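第4章 繊維集合体のかさ高性と圧縮特性

4.1 本章の範囲

前章までは、単繊維の引張り、曲げ、ねじりを個別に扱った。本章では、多数の繊維が不規則に接触しながら空間を占める状態、すなわち繊維集合体を対象とする。綿(わた)、ウェブ、中綿、フェルトがこれに含まれる。糸および織物は繊維の配列に強い規則性があるため、第6章以降に譲る。

繊維集合体の力学的性質は、構成繊維の性質だけからは決まらない。同一の繊維を同一の質量だけ用いても、開繊の程度、配向、捲縮の有無によって体積は大きく変化する。設計上まず必要となるのは、集合体のうち繊維そのものが占める体積の割合である。これを繊維体積分率と呼び、記号φで表す。集合体の見掛け密度をρa、繊維の真密度をρfとすれば、φ=ρa/ρfである。空隙率は1−φで与えられる。

4.2 かさ高性の表し方

かさ高性は、単位質量当たりの体積、すなわち比容積で表すことが多い。ただし比容積は測定時の荷重に依存するので、荷重条件を併記しない値には比較上の意味がない。また、試料を容器に充填する方法と、平板間に置く方法とでは、壁面の拘束が異なるため同じ値にならない。

Petridis(Periklis Petridis)は、ヘンダヴポート(Hendavport)の紡績工場で採取した梳綿ウェブを用い、荷重の加減を繰り返したときの厚さを記録した。1回目の圧縮曲線と2回目以降の曲線は一致せず、差は初期の数回に集中した。この差は繊維間接触点のすべりによる再配列に対応し、除荷後も完全には回復しない。本書では以後、1回目の曲線を初期圧縮曲線、繰返し後に安定した曲線を定常圧縮曲線と呼んで区別する。

4.3 接触点の数と圧縮応力

集合体を圧縮すると接触点が増え、隣り合う接触点の間隔が短くなる。繊維をこの間隔で支えられた微小なはりとみなせば、間隔の減少に伴って曲げに対する抵抗は急激に増大する。圧縮応力pとφの関係は、次の形で近似される。

p=K(φ³−φ0³)

φ0は無荷重時の体積分率、Kは繊維のヤング率と配向および捲縮に依存する定数である。上式は摩擦を無視しているため、除荷過程には適用できない。

4.4 形状の保持

外部からの拘束がない小塊でも、繊維は相互の絡み合いと摩擦によって一定の外形を保つ。球状の綿塊では、表層の繊維端が外方に突出し、明確な境界面が定まらない。したがって外径の測定には、表層をどこまで含めるかの規約が必要である。
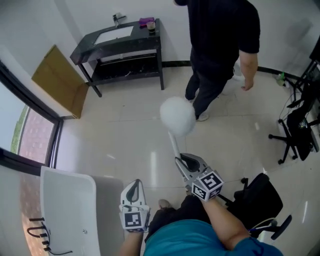 図4.1 細い白色の棒の先にある綿状の白い球

表層の影響は塊が小さいほど大きい。小塊の体積を外径から算出する場合には、測定荷重と読取り位置を記録しなければならない。ランブラキス(Lambrakis)法では、試料を二枚の平行板で挟み、板が最初に抵抗を示す位置を外径とする。光学的な方法では輪郭の濃淡に閾値を設けるが、閾値の選び方によって結果が変わる。両者の換算については4.7節で述べる。

4.5 試料の調整

測定に先立ち、試料は標準状態の室内に静置し、水分平衡に達したことを質量の変化によって確認する。吸湿性繊維では水分率の上昇とともに曲げ剛性が低下するので、調整を省いた試料の圧縮曲線は低応力側にずれることがある。保管中の圧縮履歴も同様に結果を左右する。梱包から取り出した試料は、開繊条件をそろえたのち、無荷重で15時間放置してから供試する。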